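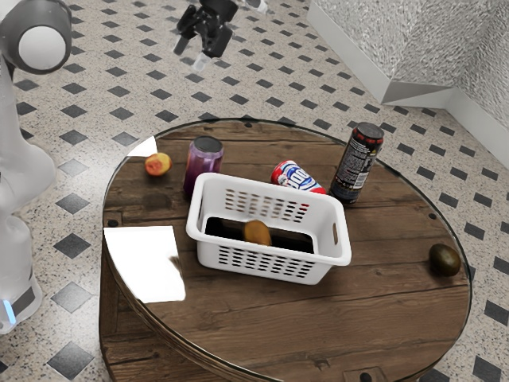 Night shift asked me last week whether we really have to redo the finger check when the arm has only been parked, and my answer is yes, every time.

Home | Cells | Checklists | Spares | Contact

Skallano pick cell – weekly check, Wed 1 December

Base bolts: OK. Torque marks still line up, all the way around.

Gripper fingers: OK, both open fully. I wiped the tips while I was in there.

Wrist cable: WATCH. A bit of rub on the sleeve, same spot as in April. I've taped it for now and asked Krawczyk for a new one.

Stop button: OK. Pressed it twice, and the arm quit both times.

Cycle counter: 1,927 since the last grease. Pondano want it done at 2,000, so I'll do it Friday before we start.

Speed limit: FIXED. Somebody had left it at 300 and our sheet says 74 for hand-guided work – please put it back when you're done, folks!

Table position: OK, still on the floor marks.

Still open: wrist sleeve, job 621.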